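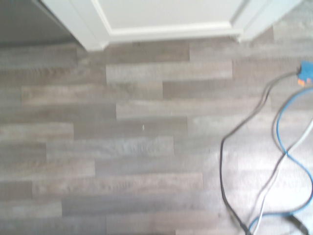 Frequently asked questions about renting the Petinska apartment

I get the same handful of emails every week, so I finally typed up my answers. If yours isn't in the list, write to me and I'll get back to you the same day, usually after supper.

How much is the rent and what does it cover?
It's 1,746 a month. Water, heat and trash pickup are in there. Electricity and internet are on you (the last tenant used Allasent for internet and never complained to me about it).

How long is the lease?
A year to start. After that we go month to month, and I ask for 90 days' notice if you're leaving. I know that's long! If you find someone good to take over, I'm happy to let you go early.

Can I bring my dog?
Yes, up to 2 pets. I'd like to meet them first, mostly for fun.

Can I paint?
Sure, any color you can stand to live with. Please leave the trim alone, and tell me the paint name so I can touch it up later.

What do I clean the floors with?
A damp mop and a tiny bit of dish soap. Please no steam mops, and put felt pads under your chairs and bed legs — I leave a pack in the kitchen drawer.

Where do I park?
On the street, or in the Geagea lot two blocks over. There's a waiting list for the lot, last I heard more than 14 people.

Who do I call if something breaks?
Me first. If I'm away, it's Uchenna Omoregie, who has keys and knows the boiler better than I do.

When can I see it?
Most evenings. The place is free from the end of the month.

Josée Girard
Last updated March 18, 2025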